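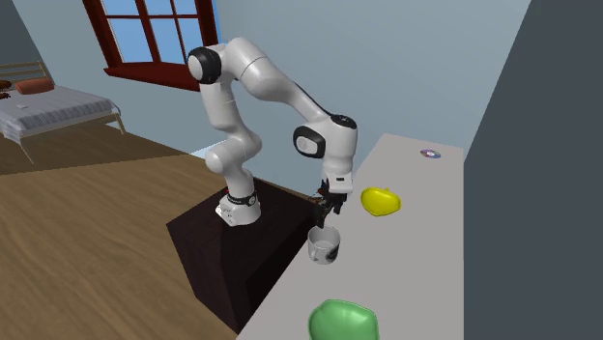 White robot arm over a white mug, computer rendering

Grinura Street Tenants' Group, March meeting, held Tuesday at 7 p.m. in the Stendby reading room. Notes by me, Fatima Magagula. I'm filling in while our regular note-taker is away, so please forgive the style.

Present: Wayne Bellamy (chairing), Veikko Kiiskinen, Arvo Vainio, me, and a good crowd from the back building. Aarne Kauppinen sent his apologies and a bag of cinnamon buns, so he is forgiven.

Last month's notes. Approved, once Arvo got his fix in. He never said he was against the bike racks, he said he was against the bike racks being under his bedroom window. I've changed it.

Laundry room. We spent way too long on this (again!). The second dryer is still out, and Bednárik, the repair outfit, told Wayne the part is on order. Veikko wants a sign-up sheet on the door. I said the last sheet got used for grocery lists, and I stand by that, but we voted and the sheet won. Two-hour slots, evenings only to start with. Veikko is printing it.

Courtyard beds. My favorite item! We have 29 names down for a plot and only 16 plots, so most people will be sharing. Wayne read out the pairings and there was a bit of grumbling from the tomato people, who don't want to be next to the mint people. Swaps are fine if both sides tell Wayne before the soil comes. The soil is a separate headache — the quote was $300 delivered, and that's to the curb, so we need wheelbarrows. I have one with a flat tire. Arvo has a good one and says he'll lend it if it comes back clean.

Hallway lights. The third floor landing is dark after ten. Arvo has written to Tultico twice, and they wrote back once to ask which building we're in. He'll call them this time.

Summer potluck. No date yet. I'd like the courtyard, Veikko would like anywhere with a roof, and we went around on it until somebody brought up last year's rain and then everyone had a story. We do have $58 left in the jar from the bake sale, and it's going toward plates and lemonade. Aarne was put down for the grill in his absence.

Anything else. The lady in 4B asked whether people could please stop propping the front door open with the phone book. Wayne will put a note up. Someone left a green umbrella last month and it's still on the hook by the stairs.

To do before next time:
Veikko — laundry sheet
Wayne — plot swaps, door note
Arvo — call Tultico, wheelbarrow
Me — fix my tire, ask Aarne about the grill

We wrapped up at 8:40 and stacked the chairs. Next meeting is same room, same time, and it's Veikko's turn to bring the coffee.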